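博赛恩康复医学中心开设腕管综合征联合门诊

博赛恩（Bosine）康复医学中心近日宣布，自六月起设立腕管综合征联合门诊，由神经内科、手外科与康复治疗科共同出诊，面向手部麻木、夜间疼痛及握力下降的患者提供评估与治疗。门诊由神经内科主任医师弗劳克·迪克曼（Frauke Diekmann）负责。

腕管综合征是正中神经在腕部受压所致的周围神经病变。正中神经与九条屈肌腱共同穿行于腕骨和腕横韧带围成的腕管之内，管内压力升高时，神经首先受累。患者多诉拇指、食指、中指及环指桡侧麻木或刺痛，夜间加重，部分患者需甩手方能缓解。病程较长者可出现大鱼际肌萎缩，扣纽扣、拧瓶盖等精细动作受到影响。妊娠、糖尿病、甲状腺功能减退、类风湿关节炎以及长期重复性腕部劳动，均与该病的发生有关。

据中心介绍，上一年度神经内科与手外科共接诊疑似腕管综合征患者200例，经神经传导检查确诊169例。其中13例初诊时已有明显肌萎缩，此前多在不同科室间反复就诊，或被当作颈椎病处理。中心在年度病例回顾后决定调整就诊流程，将问诊、查体、电生理检查与高频超声集中安排，由三个科室当日共同出具意见。

迪克曼表示：“轻中度患者经夜间佩戴腕部支具、调整用手习惯，必要时配合局部注射，症状多可改善。对于持续麻木或已有肌力下降的患者，应及时评估手术指征，不宜一再观察。”她同时提醒，手部麻木亦可见于颈神经根病变、肘部尺神经受压及多发性周围神经病，患者不应自行判断病因。

联合门诊首期每月安排100个就诊名额，其中部分名额预留给贝维斯（Bevis）社区卫生服务站转诊的患者。接受手术者在术后进入康复治疗科随访，内容包括瘢痕处理、肌腱与神经滑动练习、握力和捏力测定，以及日常生活动作训练。治疗师将根据患者的职业和家庭情况制定个体化方案，并在随访时复核执行情况。 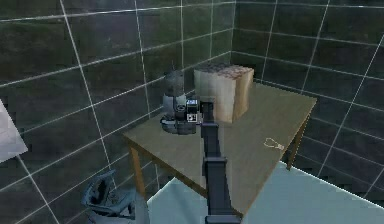
中心同时与克莱斯（Claeys）职业健康服务机构达成合作，由双方共同编写腕部劳损预防手册，供装配、餐饮及文字录入等岗位的从业人员使用。手册内容涉及工位高度、腕部中立位、作业间歇安排和早期症状识别，初稿已完成，现由手外科与康复治疗科审阅，定稿后将在门诊大厅及合作单位发放。

在人员培训方面，中心将为基层医师开设短期课程，讲授腕部叩击试验、屈腕试验的规范操作及转诊标准。首批学员来自贝维斯与瑟恩洛（Surnlow）两地的卫生机构，课程结束后须通过操作考核。

联合门诊设于中心门诊楼二层，患者可通过服务窗口或电话预约。中心提示，就诊时请携带既往检查报告及正在使用的药物清单；体内装有心脏起搏器或正在服用抗凝药物者，应在预约时予以说明。检查当日请勿在手部及前臂涂抹护肤品，并取下戒指、手镯等饰物。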